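Inside the Old Desktops

Brulley Repair Room, Sunday session

The cupboard at Brulley held seven desktop computers, most of them from the Dondham office. Divya Poojary is sorting them for parts, and we have been taking the cases apart one at a time. Memory that passes testing goes to Elby. Boards are kept until July. The parts shelf now holds almost 80 items, all labeled by hand.

Case open, memory slots and processor socket
Green motherboard with the socket exposed. The long dark slots have white latches at the ends. Black-sleeved power cables run above the board, with orange, yellow and red strands mixed in.

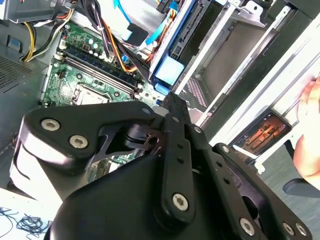
More from the repair room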